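クロルナッハ(Clornach)地区の倉庫火災について、水曜の夜までに分かったことを順に書いていきます。長くなるのでつなげます。
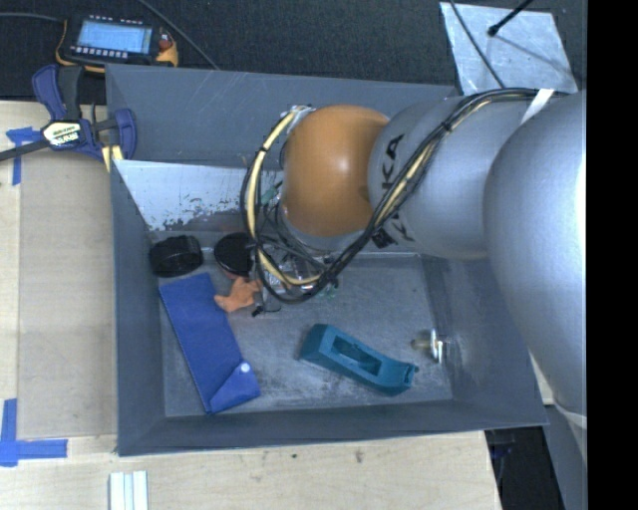

出火は午前4時前。場所は運河沿いの3階建て倉庫で、1階を家具の卸会社Londierが、2階と3階を複数の小さな事業者が借りていました。最初の通報は向かいのパン工場の夜勤の人からで、「2階の窓が赤い」という内容だったそうです。

消防の発表では、亡くなった方はいません。けが人は2人で、どちらも煙を吸って病院に運ばれ、命に別状はないとのこと。1人は倉庫の夜間警備員、もう1人は隣の集合住宅の住人です。朝の時点で「3人」と書いた媒体がありましたが、昼の会見で訂正されています。

隣の集合住宅からは48世帯が避難しました。避難先はKirkis通りの小学校の体育館。午後1時に東側の棟だけ帰宅が認められ、運河側の棟はまだ戻れません。外壁の点検が終わっていないためです。

消火には消防隊員100人があたりました。火の勢いが収まったのは午前7時半ごろ、鎮火の確認は11時過ぎ。3階の屋根は半分ほど落ちています。運河から水を引いたので、川沿いの遊歩道は今もホースだらけで通れません。

出火原因は調査中です。消防の担当者は会見で「2階の中央付近が最も激しく焼けている」とだけ話し、電気設備かどうかという質問には答えませんでした。放火という話がネットに出ていますが、会見ではそういう説明は一切ありませんでした。

2階に何が置いてあったかについて。借り主の一つは塗料を扱うSetiawanという会社で、溶剤の保管は届け出済みだと市は言っています。届け出の量と実際の量が合っていたかは、これから確認するそうです。会社には夕方に電話しましたが、つながりませんでした。

スプリンクラーは1階にしかありません。建物が古く、上の階は設置義務の対象外だったというのが市の説明です。直近の立ち入り検査は去年の9月で、避難階段に荷物が置かれていたことを指摘され、その後に改善報告が出ています。検査記録は市役所の窓口で閲覧できます。私も午後に見てきました。

記録を読んだ範囲では、指摘は階段の荷物と、3階の誘導灯が一つ切れていた件の二つ。誘導灯のほうは改善報告に記載が見当たりませんでした。窓口で聞くと「別紙があるかもしれない」とのことで、明日返事をもらうことになっています。

体育館で話を聞いたEse Isahさんは、運河側の棟の4階に住んでいます。「サイレンより先に、においで起きた。階段を下りたときは廊下がもう白かった」。火災報知器は鳴っていたそうですが、寝室では聞こえにくかったと言っていました。同じことを別の階の2人からも聞きました。

体育館の様子。毛布と水は足りています。足りないのは充電用の電源と、子どもの着替え。夕方に市が簡易ベッドを50台運び入れました。ペットは体育館に入れないので、裏の自転車置き場の横にテントが一張り立っています。

差し入れを考えている人へ。食べ物の持ち込みは受け付けていません。衣類は新品か洗濯済みのもの、サイズを書いた紙を付けて、学校の正門ではなく東門へ。受付は夜9時までで、明日は朝8時から再開します。

交通。運河沿いの道路は橋から橋まで通行止め。バスは一本北の通りに迂回していて、途中の停留所二つには止まりません。路面電車は昼過ぎから通常どおりです。明日の朝の通行止めがどうなるかは、午前5時に市のサイトに出ます。

水道について質問が来ていたので。消火で圧が下がり、午前中は高台の一部で水が出にくくなりました。午後には戻っています。濁りがある場合はしばらく流してから使ってほしい、というのが水道局の案内です。飲用の制限は出ていません。

窓を閉めるようにという呼びかけは午後3時に解除されました。焦げたにおいは、風向きによっては今も駅のあたりまで届きます。ベランダに灰が落ちている家は、掃かずに湿らせた布で拭き取るように、と消防が案内しています。

訂正です。最初のほうで、夜勤の人が働くパン工場を「向かい」と書きましたが、正しくは道路を挟んだ斜め向かいで、間に駐車場があります。現場を見た方から指摘をもらいました。

次の会見は明日の午前10時。原因調査の進み具合と、運河側の棟の帰宅時期について話がある予定です。誘導灯の件の返事が来たら、このスレッドの下に足します。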